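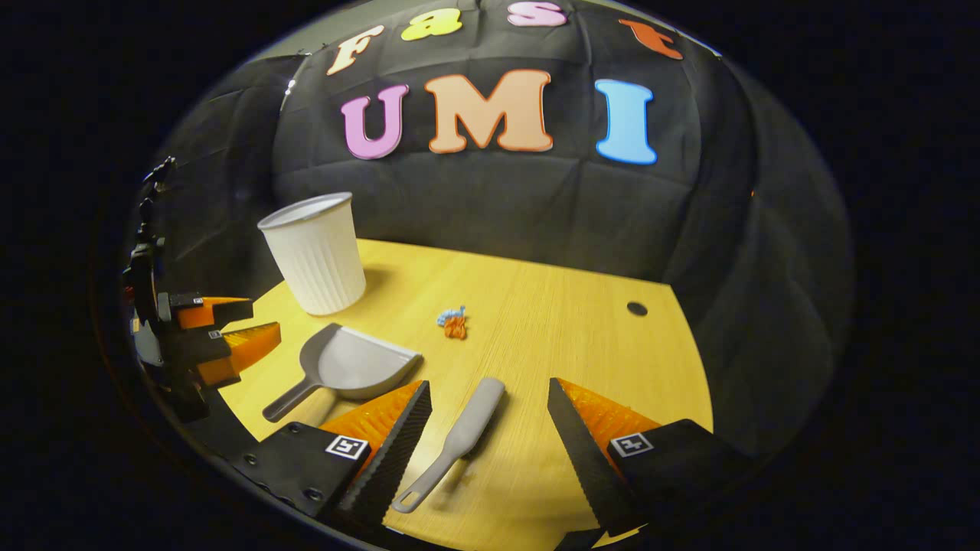 Two grippers, one brush, one dustpan and a bit of mess to sweep up.

Robots at work - who does what now?

Think about the last time you swept up crumbs. Brush in one hand, dustpan in the other. Hold the pan still, push the crumbs in, don't tip it on the way to the bin. Easy for you! You've been practising with your hands since you were a baby.

For a robot it's hard. Really hard. A brush lying flat on a table is thin and there isn't much to grab. Squeeze in the wrong place and it slides off.

So how does a robot learn?

One way is to copy people. A person holds a gripper in their own hand, a bit like a big pair of tongs, and does the job with it. There's a camera on the gripper so everything gets recorded. Look at the two fingers at the bottom of the picture. Orange at the back, black ribbed pads at the front. See the little black and white squares? Those are markers. A computer can spot them easily in a picture and use them to work out where the fingers are.

Then you do it again. And again. The computer needs lots of goes to learn from, with the cup in a different place, the brush turned round, the scraps all over the place.

What about real jobs?

Let's visit Gorkmont. It's a big building where Drimoso packs up school art kits - glue, paper, pom-poms, all that. 64 people work there. Before the robots came, some of them spent a large part of every day sweeping benches and wiping up. Glitter gets everywhere!!

Now there are 3 cleaning robots called Ondeos. They do the packing benches, 40 of them, starting at six in the evening when most people have gone home.

Did anyone lose their job?

Good question, and you should always ask it. At Gorkmont, no. But jobs did change. Two of the cleaners now look after the robots. They check the grippers, swap worn out pads and show the Ondeos new jobs. They had to go on a course first and one of them said it was harder than school.

Not everybody was pleased. Evening cleaning used to be done by a group who liked working together and having a chat. Now some of them work mornings insted, and a few miss the old way. In other workplaces there can be fewer jobs after robots arrive. That's a real worry and grown-ups argue about it a lot.

Good bits - less bending, fewer sore backs, clean benches at the start of the day.
Tricky bits - new things to learn, changed hours, robots that get stuck and need rescuing.

What robots still can't do well

Anything surprising. A wet teabag. A cup with juice still in it. In November an Ondeo swept up somebodys half finished kit becuase it looked like rubbish. A person would have asked first.

Try it yourself

You need a pair of kitchen tongs, a small brush and some scraps of paper. Pick the brush up with the tongs, no fingers allowed. Now sweep the scraps into a pile. Time it. Then have ten more goes and see if you get quicker.

Words to know

Gripper - a robot's hand
Marker - a pattern a computer can find easily
Automation - when machines do work that people used to do

Written by K. Dissanayake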